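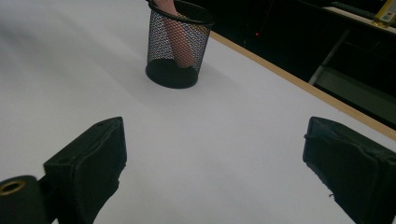
Tumaini Mutiso wrote to me that a gripper which drops things is only annoying, but a gripper which does not let go is a safety matter, and that I should put this first in my review of the Prurix. I agree with him, so I put it first.

I have used the Prurix hand-held gripper for 13 days to record demonstrations for our small arm at Paiva. You hold it, you close the two fingers on an object, and later the arm repeats your motion with the same type of fingers. The tasks were simple: cups, pens, small boxes on a white table.

The fault appeared on the fifth day. I released the trigger and the fingers stayed closed on a mesh cup. I pulled the trigger again and then they opened very fast. After that it happened in 5 sessions more. I could not find a pattern with the speed or with the weight of the object.

In a hand-held tool this is not so terrible. On the arm it is different, because the arm uses the same finger mechanism. Alfredo Cabanatuan was taking a pen out of a cup when the fingers closed late and caught the side of his thumb. He had a bruise, no cut. Since then our rule is that the arm is stopped and the power is off before any hand goes near the fingers.

I wrote to the seller, Sturkby, on 19 Mar 2018. They answered politely the next morning and advised me to clean the slide and to check the finger screws. I did both. The fault came less often, but it did come. They also mentioned that the return spring is tested for 3000 cycles. We were far below this, maybe 200.

Now the good points. The tool is comfortable in the hand, also for a long session. The padding holds smooth objects well and does not scratch them. Changing a finger is quick. The manual is short but clear, except that it says nothing about what to do when the fingers do not open. For me this page is missing.

I compared it with the older Novel gripper that we still have. The Novel is heavier and its pads slip on metal, but it has always opened when I asked it.

Two stars out of five. If Sturkby sends a stronger spring, I will test it and write the result under this review.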